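Lallum hospital opens second day clinic, bus line to follow

Sat 5 September

The hospital in Lallum has opened its second day clinic, in the former furniture store on the north side of the station. The first patients came through the doors this week, and the hospital says the clinic will be able to receive up to 900 people a month when all the rooms are in use.

For the town this is the end of a long wait. The old day clinic, on the third floor of the main building, was made for a much smaller Lallum. Last year 823 appointments had to be moved to another date for the only reason that there was no free room. Many of these patients live in Grullow and the villages behind it, and for them a moved appointment often means one more day away from work.

The new clinic takes over blood tests, wound care, eye checks and the talks before and after an operation. Operations themselves stay in the main building, and so does the emergency department. Patients who already have a letter with a date for September should look carefully at the address on it, as the hospital has sent new letters only to those whose place has changed.

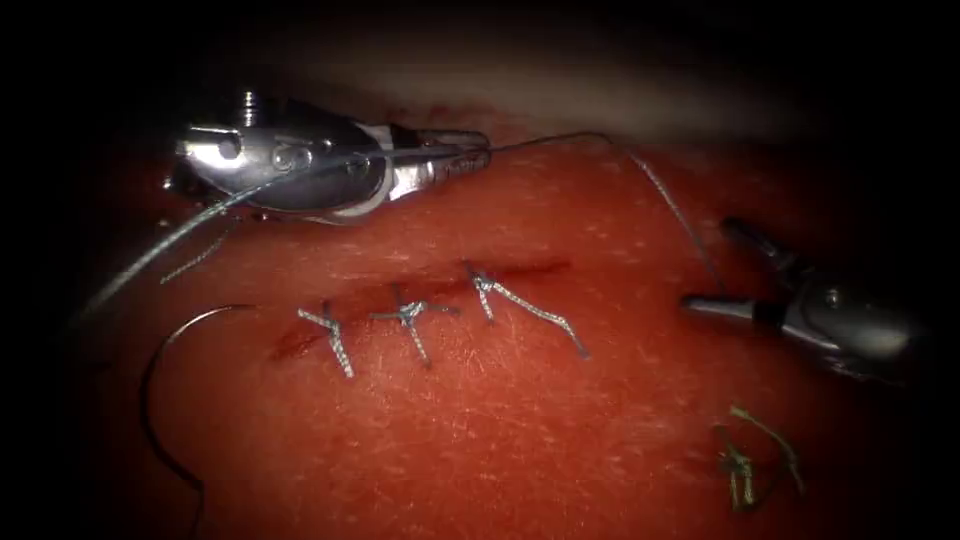 Parking was the subject that gave most discussion in the spring. The plan had at first 120 places, but the neighbors in the street behind the station were afraid of the traffic, and the town reduced the number to 70. Four of them are kept for disabled drivers and stand directly at the entrance. The first two hours are free. After this the same price is paid as in the station garage.

To make up for the smaller parking lot, a new bus line will start in October. It will run from Grullow over the Nyberg road to the station and then to the main building, every half hour on working days. On Saturdays there will be one bus each hour, and on Sundays none – the clinic is closed then. The bus company has still to publish the exact times. Until October, patients from Grullow can use the school bus in the morning, if there are free seats.

The building work was done by the firm Lekaton and took 14 months, two more than planned. The delay came from the roof, which was in a worse condition than the first inspection had shown. The hospital does not yet want to give a final price, because some of the bills are still open.

In the rooms that become free in the main building, the hospital wants to make a larger waiting area and a place where families can stay overnight. A decision about this is expected before winter.

Residents who would like to see the new clinic can come to an open afternoon next Saturday, from one to five. Almost 2,000 invitations were put in mailboxes near the station, but people from other parts of the town are also welcome. Coffee and cake will be sold at the entrance, and the money goes to the children's ward.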